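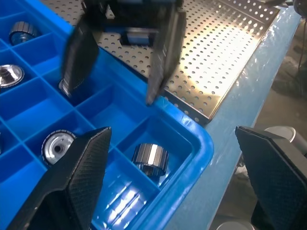
Sorting the shed, part two

I said in March that I would get the small parts in order before doing anything else to the shed, and I have mostly kept to that. The jam jars are gone. So are the tobacco tins my uncle left, except one with no rust on it.

The main job was bolts. I had 600 or so saved in an old paint bucket, from bikes, a washing machine, two bed frames and a Falcão mower that never ran properly. I tipped them out on a sheet and went through them over several evenings. Anything bent or stripped went in the scrap. Then I sorted by thread, and only after that by length. I did it the other way round last time and had to start again.

For the threads I used a cheap Plodix gauge. It is fine down to M3. Below that I hold the bolt up against a known one and look at the light between them.

Trays with square cells suit me better than drawers. I can see what is running low, and I don't have to read my own labels.

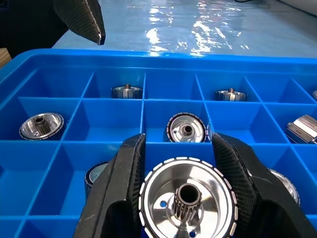 The drawback is that a tray gets knocked, and then the washers are in with the nuts. Indira Poojary, who had the plot next to mine for years, keeps hers on a low shelf with a batten along the front. I have copied that. The batten is 18 mm pine, screwed from below, and it does the job.

I kept 100 of the M6 bolts and gave the rest away. It was hard to let them go, but I have not used more than a handful in any year - and the shop on the corner still sells them loose.

Next is the long shelf, where the Tunosden paint is. Some of the lids have stuck fast, so I will need to buy a proper tin opener first.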